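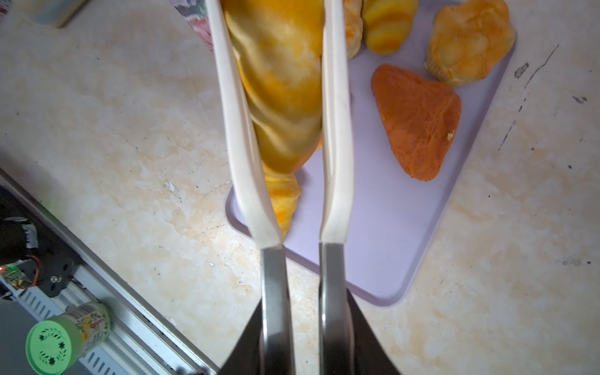 Mendari 8-Quart Stand Mixer
Reviewed by Zlata Karpenko
November 29, 2024

I bought this mixer in August to replace a hand mixer that couldn't handle bread dough. It cost $369 at the Lemstead outlet.

It kneads well. A stiff dough for two loaves comes together on speed 2, and the bowl stays put. Enriched doughs with a lot of butter take longer, and I have to stop and scrape the hook once or twice.

The motor is loud above speed 5. The bowl handle is too small for my hand when the bowl is full. It also won't fit under my cabinets, so check your height first.

Small batches are a problem. The whisk doesn't reach two egg whites, and I still use the old hand mixer for those.

Four stars. I would buy it again for bread.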